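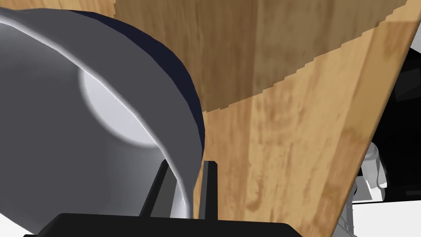 Notes from the Lunderport Shared Workshop, April 2023

The two-arm kitchen build has been taking up the back bench since December, and a good many of you have stopped by to ask how it's getting on, so I promised I'd write something longer than my usual two lines. Pull up a stool!

Most of the progress this spring has happened on the computer. Gladys Apaza has been patiently putting together a simulated version of the whole setup — table, cookware and all — so that we can try out a grip as many times as we like before we risk the real motors (I still feel bad about the one I burned out over the holidays). The job we've set ourselves is lifting a pot by its rim, one finger inside and one outside, and it has taught me a great deal of respect for anyone who carries soup for a living.

A rim is a nice thing to hold if you come at it straight. Come at it a few degrees off and one finger meets the wall of the pot before the other has cleared the lip, and then the whole pot wants to swing around. Maxence Millet spent two evenings on the approach angle alone, and he has now split the move into a slow part and a very slow part, with a pause in between so the wrist can line itself up. We ran 40 tries with the new version and got 14 good lifts, where before that I'd have been happy to see one. Gladys thinks the friction setting on the fingertips is too low, and I think she's right, but we'll change one thing at a time this round.

The view from the wrist is what we use for lining up, and shadows are our other headache. The ones in the simulation come out with stair-step edges across the wood, and our edge finder is very fond of a hard line, whether or not there's a pot attached to it. Maxence wants to soften them. I'd like to leave them in for a while, as the lamp over our bench throws some fairly rude shadows of its own.

Still on the wish list: rubber sheet for fingertip pads (thin offcuts are fine, up to a hand's width), a spare power supply, and an old pot with a rolled rim that you won't want back. Leave anything you can part with on the shelf by the drill press with my name on it, and come and say hello if you see us at the bench — we like the company, and there's generally coffee.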